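Workshop notebook, March
Bench height and the Luvham oil finish

Back in the shed by half past seven with a thermos and the good pencil. I've been promising Shamim Durrani a proper write-up of the finish trials since before the holidays, and the loose bits of paper have got to the point where I can't read my own writing, so I'm going to put it all down here in one go and then we can argue about it over lunch.
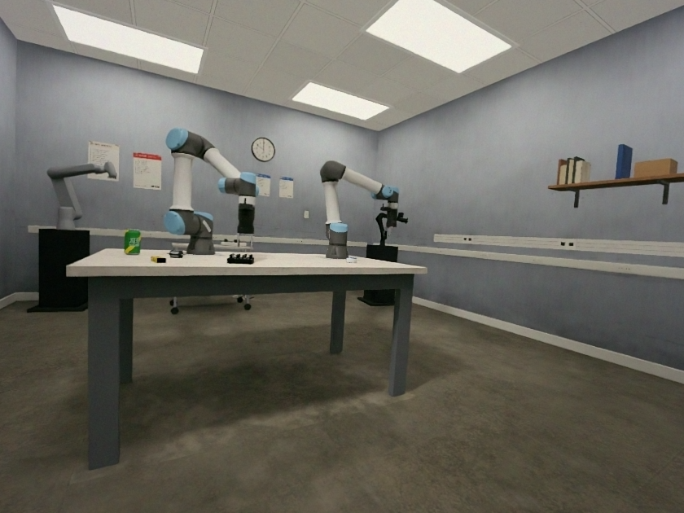
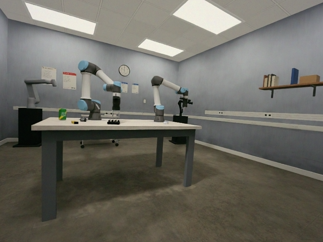
Two views of the long table, pale top, dark legs.

First, height. We've gone round and round on this. My old bench was built for my grandfather, who was a tall man, and I spent years planing with my shoulders up around my ears before it dawned on me that I could simply cut the legs down. The new one for the back wall will have a top surface at 847 mm, which suits me for hand planing and is a touch low for Shamim when she's marking out dovetails. She says she'll sit on the stool for that. I've offered to make her a little raised block to clamp on top, and I think she was more pleased about that than she let on. Overall length is 2,000 mm, so it clears the window trim with room for the broom to hang beside it.

Now the finish. We had four test boards, all cut from the same plank of hard maple, planed and then sanded to 180. Same rag, same shed, same slow little heater.

Board 1, Luvham oil straight from the tin. Lovely colour, I have to say, a warm honey that made the grain jump out at me. Touch dry by the next morning. Left a mug of tea on it overnight and got a faint ring, which came out with a rub of fresh oil.

Board 2, Luvham thinned by half, three coats. Paler, and took longer than I had patience for. No ring from the mug. This is the one I keep picking up whenever I walk past. It feels like bare wood but a bit silkier, if that makes any sense.

Board 3, Vodilow hard wax. Went on like cold butter and I was cursing it, then I warmed the tin in a bucket of water and it behaved itself. Nice sheen. Too slippery for a bench, though. I put a drawer side on it to plane and the thing skated off onto the floor (dented one corner, have steamed it, will look again tomorrow).

Board 4, shellac from the Nnaji flakes, two thin coats. Beautiful, and I'd happily use it on the little blanket chest. Glue squeeze-out popped off it with a thumbnail. The tea mug left a proper white ring and I haven't managed to shift it.

So I'm leaning toward Board 2 for the top and plain shellac for the legs and stretchers, where there'll never be a mug. Shamim favours Board 1 for the colour and I do see her point. She also reminded me that we'll be scraping this thing back every couple of years anyway, so there's no need to treat it like a dining table. Fair enough!

Some notes on the vise while I remember. The Troller screw is a good one, heavy and smooth, but the plate that came with it has its holes drilled for bigger bolts than the ones in the bag. I've turned up bushings from a bit of brass rod. They fit snugly with a tap. The jaw wants to be leathered, and there's enough left of that old satchel to do both faces if I cut around the buckle holes.

Spending so far, with the maple, the screw, the tins and the bolts, is $2,708, more than I'd meant. The maple was most of it. I had a good look at beech, which would have saved us a fair bit, but the boards at the yard were cupped like dinner plates and I'd have lost half the thickness getting them flat.

Jobs left over from today:

Drill the dog holes. Shamim wants them in a single row near the front edge. I'd like a second row farther back and will wait until she's eaten before I bring it up.

Hang the oily rags outside on the line, flat, before locking up. Please, whoever is last out.

Find the other half of the dowel plate.

Order more 180 paper, we're down to the torn sheets.

Ten to five now and the light's nearly gone from the side window. Stretchers are dry-fitted and the front one is a hair proud at the left shoulder, so I'll take a shaving off that in the morning before any glue comes out.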